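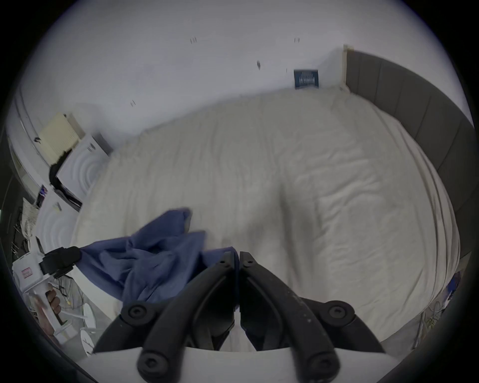

Mehwish had budgeted 400 dollars for a machine that would fold laundry, and by July she had a pair of grippers, a great many cables and no machine.

"It needs to learn from us first," said Thanakorn, who had printed most of the parts and so was allowed to say things like that.

"I don't fold," she said. "That's why we're building it."

They worked on the bed because the workbench was under the laundry. She pinched, pulled, lost a corner, swore at it and started over. Thanakorn wrote "attempt 35" in the notebook and, after some thought, left out the swearing.

"My mother does one of these in four seconds," he said.

"Does she want a job?"

He went out to the hall to call her. Mehwish picked up the blue thing and tried again.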